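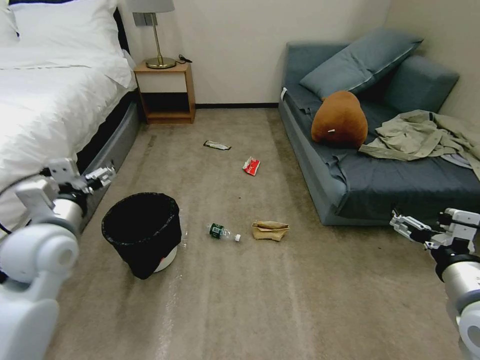 Spare room day. Meinir Powell is staying from Tuesday, so the room has to be fit for a person who irons her jeans.

Order I do it in: rubbish, surfaces, bed, floor. I used to start with the bed and then drop things on it.

Rubbish first. Snack wrappers and the crumpled paper bag off the carpet. The bag can go in with the paper recycling if it's clean inside. If there's grease on it, it goes in the bin.

The plastic bottle gets emptied and squashed, and the cap goes back on. Our council takes them with caps on now. Check yours.

Bin liners. I fold the edges well over the rim so the bag doesn't slide down when something heavy goes in. Looks a bit scruffy hanging down the outside but it works. I'll tuck it in before Tuesday. Probably.

Nightstand next. One drawer, one open shelf underneath, and the shelf is where dust goes to live. Damp cloth, then a dry one. Lamp off and cool before you do the shade — a lint roller is better than a duster if yours is fabric.

The cable by the lamp stays. It's small and black and already coiled up, so I just lift it and dust underneath.

Bed. White duvet, white pillow, and the duvet is wide enough to hang down over the side of the base. Pull it up level before you hoover or you'll catch the edge. I have done this.

Grey fabric bed base: upholstery nozzle along the side panel. It doesn't show dust but it holds plenty.

Carpet last. Beige and a bit mottled, so it forgives most things. I go over it twice, once each way, and use the thin nozzle along the black skirting between the nightstand and the sofa.

Sioned Pugh asked how long all this takes. An hour if I leave my phone in the kitchen. It's in my hand, so we'll see.

Still to do: clean towels, a glass for water, and find the second pillow. It was in the airing cupboard in May and I haven't seen it since.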